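Search this site
Enter keyword Go

A morning at Kellano's responsibility open day

I went to the Kellano open day in August expecting to be handed a tote bag and a pledge, and I got both before I had found a chair. The pledge was printed on a card. It said the company would "hold itself to account for the people and places it touches." There was a line at the bottom for me to sign, and I still don't know what my signature was supposed to do.

Kellano makes storage and packaging goods at its Kutham plant, and last year it stopped supplying one of its biggest customers over that customer's labor record. The company says this cost it a lot of money. How much depends on who is talking. The opening speech called it "a major share of revenue," and the handout called it "a significant contract." I asked for a figure and was told it was commercially sensitive. Fair enough, but then I'd like to hear less about the sacrifice.

The program promised an "open books" session at 10. It lasted 20 minutes, and the books were slides. We learned that 161 suppliers had signed the new code of conduct. Signing is easy. I asked how many had been visited by an outside auditor since the code came in, and the answer was three.

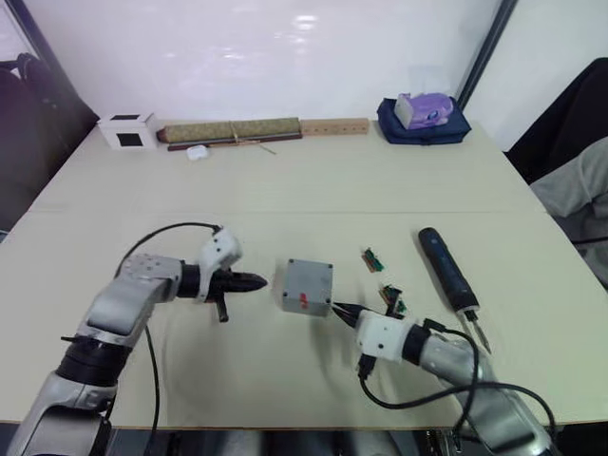 Those three visits were done by Fu, a small auditing outfit that Kellano pays directly. The Fu people seemed serious to me and didn't oversell their work. One of them told the room that a single announced visit shows you what a supplier looks like on its best day. It was the most useful sentence of the morning, and the host moved on from it pretty fast.

After coffee came Pitau, the grievance line that workers at supplier sites can call or text. I had more hope for this one. It runs in several languages and the complaints go to someone outside the purchasing department. About 400 messages have come in so far. What I couldn't find out is how many led to anything – a repaid wage, a changed shift, a manager moved. The chart showed messages "resolved," and when pressed, the presenter said that a message counts as resolved once it has had a reply.

I don't think Kellano is faking it. Dropping the customer was a real decision, and plenty of firms its size would have written a stern letter and kept shipping. But a company can't grade its own homework and then invite us in to admire the marks. Publish the audit reports, bad pages included, and put the next visits on nobody's calendar. The staff I put this to over lunch said it was "under discussion."

I left my card unsigned on the table. The tote bag is quite good.

Contact | Copyright, all rights reserved | Back to top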